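Dretlow carry-on, 2 wheels, reviewed after 5 trips

Bought in August for short stays in Okau. Weight is 2,550 grams empty, measured on a kitchen scale. The handle locks at two heights — the lower one is too short for me. Zippers run smoothly, even with the bag full.
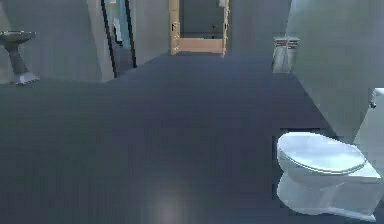
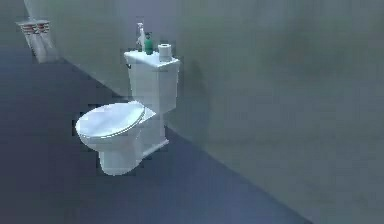
The wheels are loud on cobblestones and quiet on carpet. The side pocket holds a passport but no paperback. I would buy it again at the sale price.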